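Evangelista to close for two weeks, come back with bigger room and a noodle counter

By Eulalia Zapata

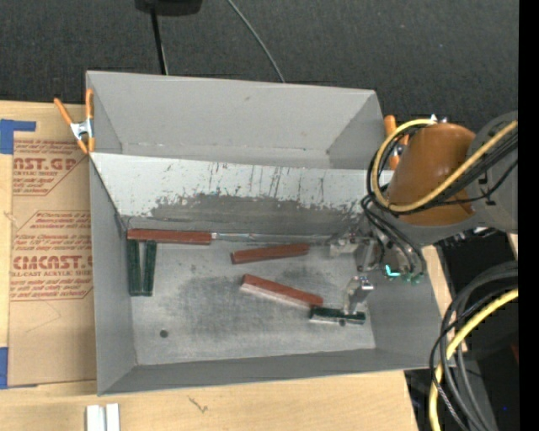 A gray metal bin with six blocks in its front section.

Evangelista, the narrow Italian place on Lenine Street with the green door, goes dark after dinner service at the end of April and will stay that way for two weeks. When it comes back it will have the storefront next door, 50 seats total, and a six-stool noodle counter run by the mother and daughter who have been doing the Monday-style staff meals there for years.

That would be Shuk-fan Hsieh and Lok-yiu Hsieh. Regulars may know Lok-yiu from the bar, where she has been pouring wine and talking people out of the second tiramisu. Her mother has mostly been in back, making the ravioli. Now they get their own stove.

"She's been feeding the cooks better than we feed the customers," said owner Bilal Chidiac, reached by phone in the middle of a fish delivery. "So OK. Let's charge for it."

The counter will be called Brovuten. No, not Italian, not Cantonese either. Chidiac says it was the name on an old sign they found when the drywall came down next door, and no one could agree on anything better. The sign is going up over the pass.

The menu there is short. Wonton noodles in a shrimp-shell broth, a beef brisket bowl, dry noodles with scallion and ginger, a plate of greens, and a rice dish that changes depending on what Shuk-fan feels like. Bowls in the high teens. No reservations, cash or card, open from 11:30 a.m. until the broth runs out. A few things cross over from the Italian side: the pork shoulder from the Sunday ragu will turn up in dumplings, and there's talk of a chili oil made with the Calabrian peppers the kitchen already buys by the case.

Talk of, but not decided. "My mother says no," Lok-yiu Hsieh said. "I say yes. We'll see who gets to the stove first."

On the Evangelista side, less change than you might fear. The clams stay. The rigatoni stays. The veal chop goes away, Chidiac says it got too expensive and he was tired of apologizing for it. In its place a half chicken under a brick, with lemon and a lot of rosemary, plus a whole branzino for two. Prices on pastas go up a dollar or so. Bread is still free, though you now have to ask for it.

The wine list is getting longer. Yee-man Siu, hired away from a hotel dining room over the winter, has built it out to 174 bottles, heavy on Sicily and Campania, with a page of whites under $50 that she says she would drink herself on a night off. She's also adding half bottles, which the old list never had, and a couple of chilled reds meant for the noodles. Tried one with a trial bowl of the brisket last week. It works. Slightly sweet broth, tart wine, a lot of star anise hanging around afterward.

Speaking of the trial bowls: there was a friends-and-neighbors tasting on a long folding table in the unfinished room and the line went out the door. Wontons were the hit, slippery and full of shrimp, not much filler. The dry noodles could of used more salt. The greens were just greens, but good greens.

The bigger room fixes the main complaint about Evangelista, which is that you had to wait on the sidewalk, even in February, while somebody at table 2 had a third espresso. There will be a bench inside the door now and a ledge for drinks. The bathroom moves as well, thank god, so you no longer walk through the dish area to reach it. Tables by the window will be kept for walk-ins until 7 p.m.

Noise is an open question. The old room was loud and the new one has the same tile floor and a higher ceiling. Chidiac says he has felt panels coming. He has also said that before, in the fall, about the old room.

Permits are in hand for the work and the gas inspection was done early, according to Chidiac. The liquor license covers both rooms. The contractor, Flenex, is a small outfit that also did the bakery on the corner, and that job ran late by a month, so treat the reopening as a plan and maybe not a promise. The staff is being paid through the closure, he said. Two cooks are using the time to go home and see family.

Gift cards will be good on both sides. Anyone with a dinner reservation that falls in the closure should of gotten an email by now; if you haven't, call, dont write, the inbox is a mess. The number is the same as always and the last four digits are 2199. Someone picks up after 3 p.m.

Last nights before the break will run the full old menu, veal chop included, until its gone. The bar seats are first come. Chidiac wants the cellar down to a manageable size before the movers come, so odd bottles will be poured by the glass, and Siu says to ask her what's open, it won't be on the list.

Lunch at Evangelista proper does not come back right away. Maybe by summer. Delivery, no, neither side. "The noodles die in the box," Shuk-fan Hsieh said, and went back to her wontons.

Evangelista, Lenine Street. Dinner nightly from 5 p.m. until the closure. Brovuten opens the same day the dining room reopens.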